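What Is Insider Trading? Explained for Young Readers

By Kvido Vaněk, February
Reading time: 2 min

Imagine that your class in Stindville plays a guessing game with stickers. Everyone must guess which box holds the best prize. One pupil has a mother who packed the boxes, and she told him the answer at breakfast. He trades all his stickers for that box. Is it fair? Most children say no, and the law says almost the same thing about grown-ups and money.
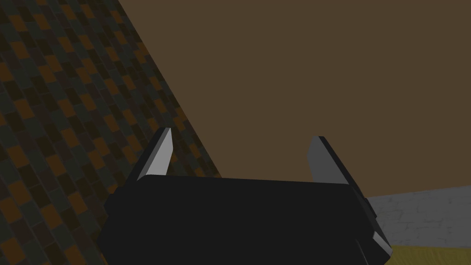

Last changed: February, by K. Vaněk

First we need to know what a share is. A big company can be cut into many small pieces, and each piece is called a share. Let us take a company named Fonivix and say that it has 1,000 shares. If you buy 30 of them, you own a small part of Fonivix. When people think the company will do well, they pay more for a share. When they are worried, they pay less.

Now we meet Mr. Trnka. He works in the office of Fonivix, and one evening he reads a secret letter. A bigger company, Jeketti, wants to buy Fonivix and will pay a very good price. The news will be told to everybody in two days. Mr. Trnka knows that the shares will soon cost more — and the people who own them now do not know it.

He buys many shares for $2 each. After the news comes out, he sells them for $6 each. The persons who sold to him would surely have kept their shares if they had read the same letter. This is insider trading: using important secret news from inside a company to buy or sell its shares.

What if Mr. Trnka buys nothing, but whispers the secret to his sister, and she buys? This can be against the law too, for both of them. Giving such a secret to another person is called tipping.
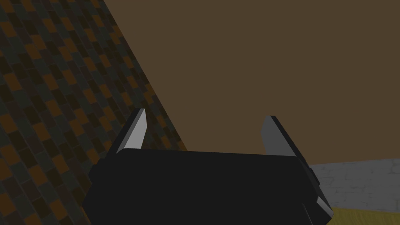 A robot gripper with its two fingers pointing up. Computer picture.

How do people get caught? Stock markets keep a record of who bought and who sold, and at what time. If somebody buys a lot of shares just before big news, investigators may ask questions. They can look at e-mails and phone records. Then a court decides if the person broke the law. The punishment may be a fine, giving back the money, or even prison.

Can a worker ever buy shares of her own company? Yes, many workers do it. She must follow the rules and must not use secret news.

Words to remember
Share: a small piece of a company.
Fine: money you must pay as a punishment.
Tipping: passing a secret about a company to someone who may trade on it.

Contact | Copyright Kvido Vaněk | Back to top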